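**Tissue disposal after practical classes – request for comment**

**rbastos_admin** wrote:
Members are invited to comment on the draft procedure for animal tissue used in teaching laboratories. Under the present wording, all specimens must be bagged, labelled and placed in the freezer within two hours of the close of class. Submissions will be received until May 15, 2018.
Rogério Bastos

**mota_labs** wrote:
The Mota site supports the draft, with one reservation. Our freezer holds five bins, and the contractor, Sutotent, collects only when four are full. A fixed collection schedule would be preferable.

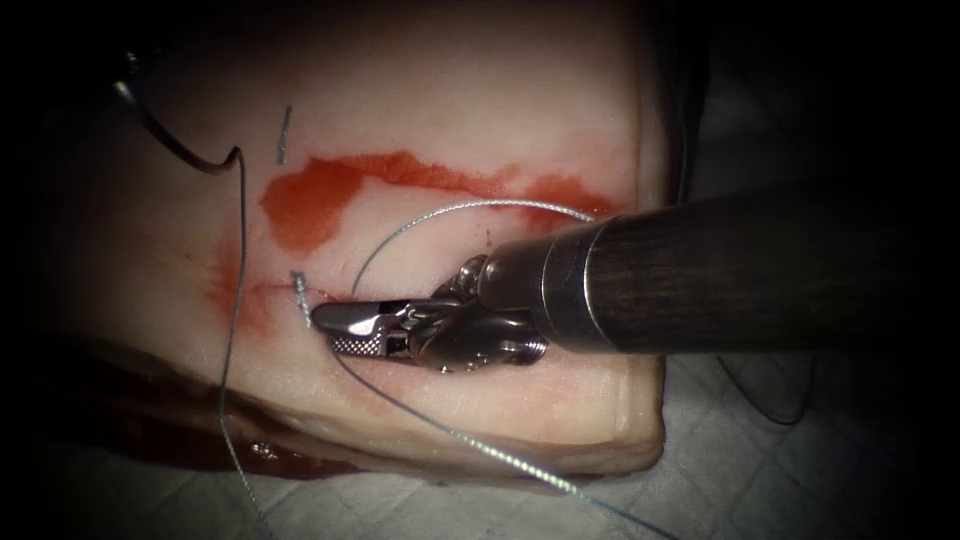

**preproom2** wrote:
I must respectfully disagree with the two-hour limit. Classes at Vandico finish late, and staff are not rostered beyond the final session. The draft also treats every specimen alike. A thick, pale block with red staining across its surface does not fit the small bags specified in Schedule 2, and cutting it down creates further handling. Larger bags should be authorised.

**mota_labs** wrote:
Larger bags are a reasonable request. Extending the limit is not – odour complaints would follow.

**rbastos_admin** wrote:
Both positions are noted. Schedule 2 will be revised to permit larger bags. The time limit remains open for comment.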